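The kit line at Sudent started at six, and Efthymia Makris was usually there by twenty to. She hung her coat on the hook by the parts cage, filled the kettle in the break room, and walked down to bench four to turn on the lights.

She had put kits together for eleven years. A kit was a steel tray with a sheet of paper in the bottom and the parts laid out on top of the paper: valves, a board, a harness, a bundle of leads. The trays went through the hatch to the assemblers, who built them into control units for Palov, and Palov put the units into dairy machines. On a good shift she used to fill 200 trays. Her hands knew the parts well enough that she could talk about her sister's divorce from start to finish and not drop a lead.

The arms came in May. Two of them, one for each side of the bench, and a man from Lidon who stayed a week and ate his lunch in his car. Cârstea, the shift lead, called everyone over on the first morning and said nobody was losing their job. Then he said it again, and after that people started to worry.

Of the six women on the kit line, two went to assembly and one to shipping. Dolores took the early retirement. Pat went home in July with her back and didn't return. Efthymia stayed at bench four, and her badge was changed from Kitter to Cell Attendant. The pay was forty cents more an hour.

The work was setting out. She put the yellow trays where the tape marks had been before everyone stopped needing tape marks, valves and boards on the left, harnesses and leads on the right. She put paper in the steel tray. Then she pressed the green button and stood back of the line on the floor.
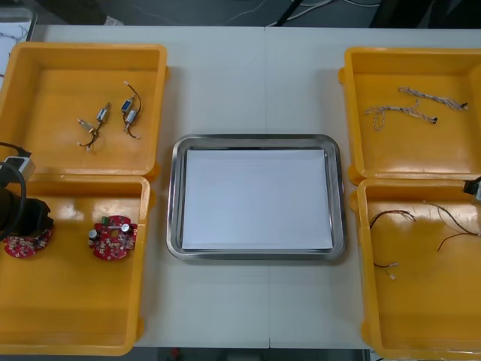 Bench four, with the steel tray ready to be filled.

The first month it did 100 trays a shift and she filled the rest by hand at the next bench over. By fall it was doing 324, and the hand bench was folded up and taken away on a pallet jack. She watched it go past the vending machines.

What she noticed most was the quiet. The arms made a noise, but it wasn't a noise you could answer. Assembly had a radio. She could hear it when the hatch was open, and sometimes one of the women would put her head through and ask how the boys were doing. They had all started calling them the boys. Efthymia didn't call them anything.

The loose leads were the trouble. Boards it could do all day. But the leads tangled, and an arm would go down for one and come up with three, and then the light on the post turned amber and she had to walk around, open the gate, shake the bundle out and start it again. The man from Lidon had told her to log each stop with a code. There were nine codes. None of them was for tangled, so she used six, which was Other.

In October Cârstea came down with a printout.

"You've got a lot of sixes," he said.

"It's the leads."

"They're asking what six is."

"It's when the leads are tangled."

He wrote that on the printout. He had been a kitter himself once, before her time, and he stood looking at the bundles. "You used to lay them with the connectors all one way," he said.

"I used to."

"Would it help?"

"It would help," she said. "It takes twenty minutes. There isn't twenty minutes on the sheet."

He said he would see about the sheet. She didn't expect anything from that, but the week after there was a new line on it, Prep leads, 20 min, and under it somebody had typed her initials as the person to ask.

So she had a tub now, and a stool. She sat with the leads in her lap and combed them through with her fingers, reds and blacks, the twisted green and yellow ones that were always the worst, and turned them so the connectors faced the same way. It was the old work, or a part of it. The stops went down to two or three a shift. Lidon sent someone new, a girl with a laptop, who asked if she could sit and watch how it was done. Efthymia showed her. The girl asked good questions and typed all of it.

"Could I try?" the girl said.

Efthymia gave her a bundle. She was slow at it and pulled where she should have let go. After a while she got one free and held it up.

"How long did it take you to learn this?"

"I don't know. A winter."

The girl typed that too.

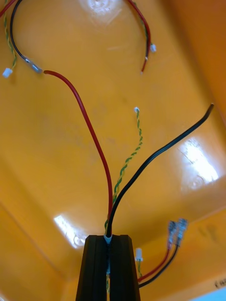

Is the machine going to learn the leads?

The girl had said they hoped so by next year, and that the notes from bench four would be a big part of it.

Efthymia had asked her on the way out to the parking lot, and that was what she got back. She thought about it on the bus. She thought she might have kept a few things to herself, and then went through what they would have been, and there was only one, a thing she did with her thumb that she hadn't known how to put into words.

That Thursday's number had been 432, the most yet, and Cârstea wrote it on the whiteboard by the hatch with a line under it. Someone in assembly turned the radio up. She washed her cup, took her coat down, and checked the gate on bench four. Then she went back for the leads she had left on the stool and put them in the tub, connectors all one way, for the morning.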